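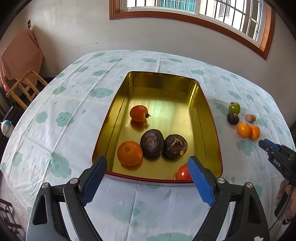 Pellberg Adult Education
Household Food Keeping, Unit 3: Sorting Mixed Produce
Handout for 26th January

Read the Figueiredo chapter before class if you have not done so. The part on ripeness is the one we use. The part on cellars can wait until March.

Aim of the unit

Most home kitchens get produce in mixed lots. A bag comes home with tomatoes, citrus, roots, mushrooms and nuts all together, and it often stays together in one bowl until something goes soft. In this unit we take a mixed lot apart, look at each piece and decide where it goes.

Setting up

Clear a table and put down a light-colored cloth. A printed one is fine as long as the ground is white or close to it. Dirt, loose skin and wet spots show up quickly on white. Fold creases do no harm, but walnuts and small tomatoes will roll, so keep them back from the edge.

Use one wide, open container with low sides. Large metal tins and trays work well. They wipe clean, and you can see everything on the bottom at once. A shiny gold-colored inside throws a color back onto the food, so a tomato may look more orange in the tin than it is. Take it out and check it in daylight before you judge how ripe it is.

Lay pieces in a single layer. Do not stack.

What to look for

Tomatoes. Look at the calyx first. If it is dark and withered, the tomato has been off the vine for a while and should be used early. Keep green tomatoes apart from red ones and leave them at room temperature. Red ones that are fully ripe go to the front of the line for cooking. Ineo table 2 gives the order of use.

Mandarins. Press lightly near the stem button. Soft spots usually start there or on the underside. Loose peel alone is not a fault in a mandarin.

Roots and corms. Brush off dry soil and flaky skin but do not wash. Sprout stubs are allowed if the flesh is firm. Cut one open if you are not sure what you have. Small dark roots, water chestnuts and brown mushrooms can be hard to tell apart at a glance when they are lying on their sides.

Mushrooms. Handle by the stem if there is one. Cracks in the cap mean it has dried out some. Slimy means discard. Paper bag, refrigerator, use first.

Walnuts in the shell. These do not need to be with the rest at all. Put them in a dry jar or a mesh bag. Shake each one. A rattle points to a dried-up kernel.

Working order

Start with everything on the cloth, to one side of the tray. Move one kind at a time into the tray, look it over, and take it out again to its storage place. If you stop partway, you have part of the lot in the tray and part on the cloth, with a green tomato and the walnuts still waiting their turn. Write down which side has been checked before you leave the table.

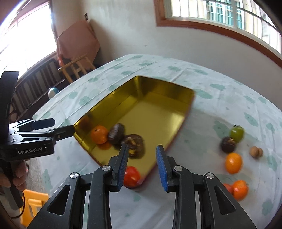

Carolina Antunes asked whether it would be quicker to sort straight from the bag into the storage places and skip the tray. She does it that way at home and loses very little. For a small lot it probably is quicker. The tray earns its place with larger lots, where the pieces at the bottom of the bag get missed. Try both for the homework and note the time each one takes.

Homework

Sort one mixed lot from your own kitchen. Record the kind, the condition (firm, soft, sprouting, dried out) and where you put it. Check again after 3 days and record any change.

Use the Cikarell log sheet, form 3783. A passing grade on the log is 70. Logs with no second check will be handed back.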